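4. The simulator module

4.1 Why there was a simulator at all

The original plan for the Prelthorpe course had no simulation in it. Students were to meet the arm in week one, be frightened by it in week two, and have it picking things up by week five. The plan survived until the timetable was published, at which point we learned that 27 students would share one arm, in a room that closed at six, alongside a second-year module with a prior claim on the bench. A rota was drawn up. It gave each pair 20 minutes a week, and most pairs spent the first part of that looking for the emergency stop.

We therefore moved the first half of the project into simulation. The scene was built over the November before the course by Suqin Jia, starting from a bench-top environment that had been left on a departmental server by an earlier project called Wumetti. Documentation for Wumetti consisted of a text file with the word "later" in it. What could be recovered was a robot model, a gripper model, a handful of objects and a set of surface textures, and it was from these that the teaching scene, which the students named Ukell for reasons they declined to share, was assembled.

The task itself was deliberately dull. Each pair had to write a controller that moved the gripper from a rest position to an object on a flat surface, closed on it, lifted it and put it down again somewhere else. The object's position changed between runs. Pairs could use the joint readings and a single simulated camera looking straight down at the work surface from close to the gripper. They could not read the object's position out of the simulator, although two pairs found out how to do so and were asked, with some admiration, to stop.

4.2 What the students had to look at

The camera view was the part of the module over which we had argued most. Urmas Kalniņš, who taught the vision sessions, wanted a plain background for at least the first fortnight so that students could get something working before they were asked to get it working well. Teresa Caldeira held that a plain background teaches students that thresholding is a solved problem, and that they will then spend the rest of their careers being surprised by tables. Her side won, chiefly because she was the one setting up the build. Scratched and flecked textures were used from the first session, with shadows switched on.

Figure 3 is taken from a run in the second week. 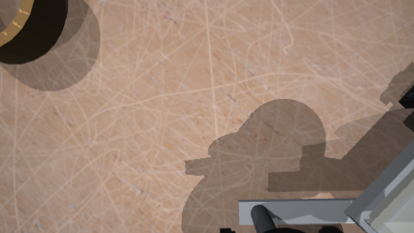 Figure 3. Overhead view in the Ukell scene, with parts of the gripper at lower right. Pale scratches remain visible through the shadows on the surface.

Several of the difficulties reported in Section 5 can be understood from this one view. The dark round object at upper left is only partly in shot, so that any method relying on a complete circle will either miss it or find a different one. The largest dark region belongs to the robot's own shadow, and a controller that heads for the biggest dark thing it can see will go looking for itself. Six pairs submitted controllers that did this. One of them, to its credit, did it very smoothly.

The surface scratches caused trouble of a quieter sort. Edge detection was covered in the second lecture, and most pairs reached for it at once, as people do with a tool they have just been handed. On this texture it returned a great many edges, all perfectly real and none of them any use. Students responded by turning up the blur until the scratches went away, and then asked why the object had gone away too. The lab sheets had predicted this exchange almost word for word, and it took place anyway in every session.

Colour did rather better. The round object has a brass-yellow band inside its dark wall, and the pairs who noticed that the band was yellower than the ground beneath it made quick progress, at least on this object. The ground is itself a warm peach-beige, so the margin was slimmer than they had hoped, and hard-coded limits that worked in one run tended to fail when the object was changed for the next. Urmas pointed out that this was an argument for his plain background. Teresa pointed out that it was an argument for hers. The matter is not resolved in this paper.

4.3 Running the sessions

Sessions lasted two hours, once a week, in the Dobson teaching laboratory. Students worked in pairs with one group of three, who proved no faster than anybody else and considerably louder. Each pair had a workstation and a copy of the scene. Submissions were uploaded to a shared queue and run overnight against a fixed set of object positions which the students had not seen. Results came back the next morning as a table of successes and failures, together with one saved camera view for each failure.

The saved views were added as an afterthought and became the most used part of the whole arrangement. In the first week we had returned only the table, and the table was generally regarded as unfair. Once there was a view attached to every failure, students stopped disputing the score and began disputing what was in the picture, and this was the conversation we had wanted from the start. Irén Kerekes, who ran the lab sessions, took to opening each one with a failed run chosen from the queue and asking the room what the controller had thought it was looking at. She reports that "a shadow" was the correct answer often enough for the class to start saying it in unison.

Over the six weeks of the module the queue accepted 1,175 runs. We removed 158 of these before analysis. Most were duplicates sent in by students who had pressed the button, seen nothing happen and pressed it again, and the rest came from a single evening on which the gripper model loaded without its fingers. That fault was ours. It was reported by a student on Thu 18 January in a message headed "is this part of the exercise", and was put right the following morning. All results in Section 5 are based on the runs that remain.

4.4 Limits of the scene

We do not claim that the scene resembles any real bench. The surface is perfectly flat, which no surface in the Dobson laboratory has ever been, and the simulated camera never gets knocked. Light comes from where it is told to. Contact between gripper and object is handled by a physics engine with firm opinions about friction, and in the early weeks it would now and then settle an awkward grasp by throwing the object out of the workspace altogether. Students enjoyed this more than we did, and one pair asked whether distance could be marked.

A more serious limit is that every pair saw the same small family of textures. Controllers tuned on scratched, flecked ground may have learned a good deal about scratches and flecks and rather less about looking. We had meant to hold back two surfaces for the final assessment and did hold back one. The other was published by mistake alongside the week three lab sheet, where it appears to have gone unread, along with most of the week three lab sheet.

Ingeborg Camenzind, who examined the module, raised a further point. The course asked students to treat the robot's shadow as a nuisance to be removed, when it also says something about where the gripper is above the surface. A shadow that closes in on the finger casting it is a fair sign that the finger is coming down. No pair made use of this, and no member of staff had suggested that they should. One student did write in her logbook, next to a saved view much like Figure 3, that the shadow "knows where the arm is better than I do". She then masked it out, as the lab sheet had told her to. The sheet has been rewritten for next year's group.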